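28 July 2023

I spent most of this week reading about robots that learn kitchen chores by being shown them, and I'm less impressed than I was on Monday.

The pitch goes like this. A person sits at a set of controls and steers the arm through a job: pick up the cup, put it in the rack. Do that enough times and the software picks up the knack. A company called Jetuvik says its Sani arm needs 200 demonstrations per task. A lab in Mellham I wrote to went through 550 for one task and still wouldn't call it finished. So which is it?

My bigger gripe is with what counts as a task. "Put away the fruit" sounds like a chore. Then you look closer and it's three pieces of toy fruit, and a toy lemon doesn't bruise or roll under the stove the way mine do. I'd like to see the same arm meet a wet peach.

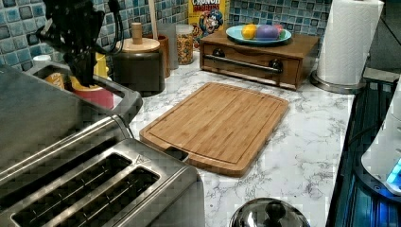
*Toaster, cereal, cutting board, toy fruit on a teal plate, and the gripper over the metal holder at the back.*

I will give them the clutter. A counter with canisters and a box of Crunch Berries on it is a lot closer to my kitchen than the bare white tables in the older videos. But it's one counter. Move the toaster a foot to the left, swap the cup, turn on a different light, and I want to know how many of those 200 lessons still apply. The Skosar write-up I read has a chart for everything except that.

And somebody has to do all the steering. Around 773 runs, in the Skosar case, each one a person slowly doing by remote control what their own hand could do in a couple of seconds. I don't see that labor in the price anywhere — it just gets called "data."

Jetuvik is promising a home trial in December. I've put my name down, mostly so I can hand it the peach.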